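Assunto: Re: [dobrar-e-guardar] Peças verdes grossas, como guardar em janeiro?
De: Svetozár Polák
Data: 11 de dezembro de 2024

Em resposta a Ea Hallgrímsson:

> Boa tarde a todos. O meu armário tem 2 prateleiras e uma delas
> já está cheia de malhas. Vocês dobram as camisolas grossas ou
> enrolam? E os tapetes de casa de banho felpudos, ficam com marca
> se eu os deixar dobrados até janeiro?
> Ea

Cara Ea, caros colegas da lista,

Peço desculpa pelos erros, o português não é a minha língua.

Eu dobro sempre as camisolas. Primeiro estendo a peça em cima da cama e aliso com a mão a parte de baixo, que costuma ficar enrugada. Depois viro as mangas para trás e dobro em 2. Pendurar não aconselho, a malha com relevo fica comprida nos ombros.

O tapete dobro uma vez só, com o pelo para fora. Se aparecer marca, sacudo bem à janela e no dia seguinte já quase não se vê. Uso as caixas Flirnedetti – as baixas, não as altas – e pago 288 coroas por cada uma. As da Ostmont custam 300 e a tampa fecha pior.

Junto as fotografias das minhas peças.

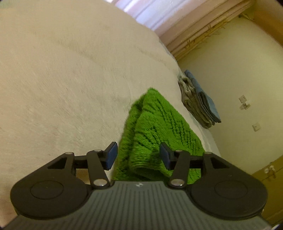
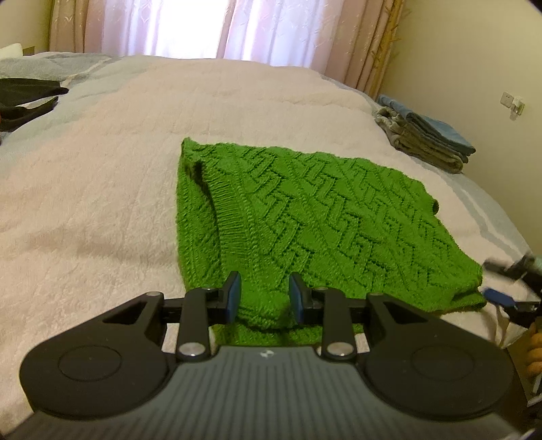 Na primeira o tapete, já dobrado; na segunda a camisola, ainda por dobrar.

Com os melhores cumprimentos,
Svetozár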